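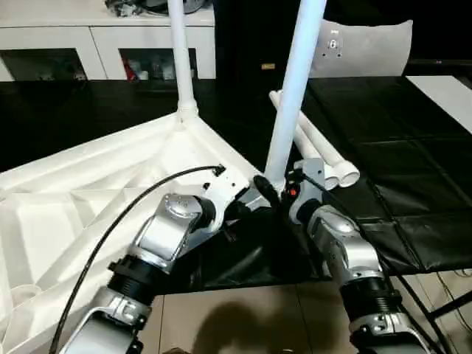
Velenの簡易キャノピー、組む順番がわからん。説明書は引っ越しでどっかいった。とりあえず白い布は畳んだまま置いて、角のコネクタに縦のポール1本だけ挿してる状態。残りのパイプは右の黒いマットの上にまとめてある。これ布を先に通すのか、骨を全部組んでから被せるのか、どっち?検索しても違う型番のしか出てこない。うちのは1514。急ぎです、明日使いたい
投稿者:yhon_s 2019年6月2日

Re: 布が先か骨が先か
投稿者:すだち缶
骨が先。全部組む→布かぶせる→角を留める。先に布通すと重みで傾いてコネクタ割るよ。うちは一個割った。部品だけの取り寄せで送料込み1000円、地味に痛い

Re: Re: 布が先か骨が先か
投稿者:arnulfo55
いや布が先派。天井の辺だけ先に通して床で広げとく、そのあと縦を挿す。一人だと後からかぶせるのまず無理です。手が届かない。脚立出すなら別だけど

Re: 布が先か骨が先か
投稿者:すだち缶
一人でやる前提なのか。二人なら骨先で5分

Re: 布が先か骨が先か
投稿者:yhon_s
一人です…。床じゃなくて台の上でやってるのがまずい?

Re: 布が先か骨が先か
投稿者:arnulfo55
台でもいいけど最後に持ち上げる時つらい。あとパイプは長さ揃ってるか先に並べて見て。自分は長いのと短いの逆に挿して全部やりなおしした。端にマステ貼っとくと次から楽

Re: 土台のほう
投稿者:yhon_s
長さ見ます、ありがとう。ついでに別件、土台のほう。四角い枠にポールは立てた。脚がまだで、黒い布の上に並べたまま。先が細くて反対側が丸く広がってるやつ。これ細いほうを枠の角の丸い穴に挿すんで合ってる?広がったほうが床側?

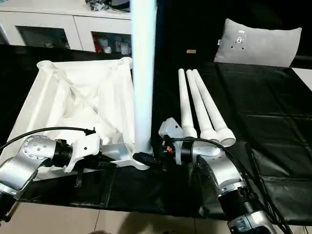 Re: 土台のほう
投稿者:Laritum使い
広がってるほうが床、でいいはず。ただポール先に立てたのは失敗かも。普通は枠をひっくり返して脚つけてから起こす。ポールあると返せないでしょ

Re: Re: 土台のほう
投稿者:すだち缶
これは同意。ポール抜いて脚からのが早い

Re: Re: 土台のほう
投稿者:arnulfo55
抜かなくても横倒しでいけますよ。根元の受けに力かけないように、ポールの下にタオルかませて寝かせる。うちはArangoの似たやつだけど毎回それ

Re: Re: 土台のほう
投稿者:Laritum使い
毎回それやるとそのうち根元がぐらつくて。勧めない

Re: 土台のほう
投稿者:yhon_s
割れてるw いったん抜きます。抜けなかったら横倒し。キャノピーは一人だから布先でやってみる

Re: 布が先か骨が先か
投稿者:すだち缶
布先にするなら角のコネクタは奥まで入れてから次いって。半挿しのまま進むと最後の辺が足りなくなる。あと説明書、過去スレの1656に誰か写真上げてたはず。型番同じかは知らん

Re: 布が先か骨が先か
投稿者:yhon_s
1656見てきます!脚つけたらまた書く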